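Sorness Home Seismograph: A Review

The Sorness is a seismometer for people who want to know whether that was an earthquake or a truck. It comes as a kit: a coil, a magnet on a spring, a plastic hood and a manual by somebody who had met the parts only briefly. Assembly took me about 3 hours. The box says 2.

I bolted mine to the basement slab in April and waited for the Earth to do something. The washing machine went first. Its spin cycle makes a lovely trace, with a clear onset and a long tail, and I was proud of it for most of an evening.

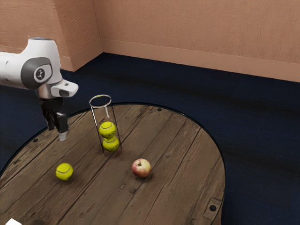 White arm, black fingers, pointing down.

Then came a real one, 3,680 miles off according to the bundled Idberg software. The P wave arrived, then the S wave, then the slow surface waves rolling through for ages while I stood there in socks. I have paid more for concerts and felt less.

Idberg itself is a grouch. It forgets the time zone after every restart and files all events under "Untitled." The older Stuvirum kit has better software and a worse spring, so pick your misery.
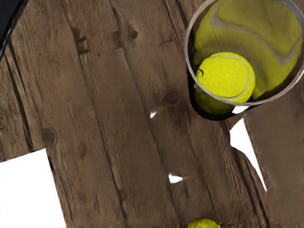 What I'd change

A longer cable, and leveling feet that stay level. Mine needed a tweak again on 22nd July, and the hood still lets in drafts, which look a lot like very small, very lazy earthquakes.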